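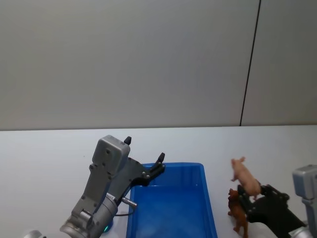
Ticket 118: Right arm picks up two animals at once
Project: Flidska, toy sorting into bin
Opened: 18/11/2020
Status: open

Problem: When the pig and the brown animal stand close together, the right gripper gets in between them and both end up in the recording. 17 of 40 runs marked bad.

Tried: Slowed the approach. No change.
Tried: Started with the toys farther apart. 10 runs, all good, but the model still needs close pairs.

Next: Keep the bad runs under a separate label and leave them out of training. Ask Jurance for narrower fingertips.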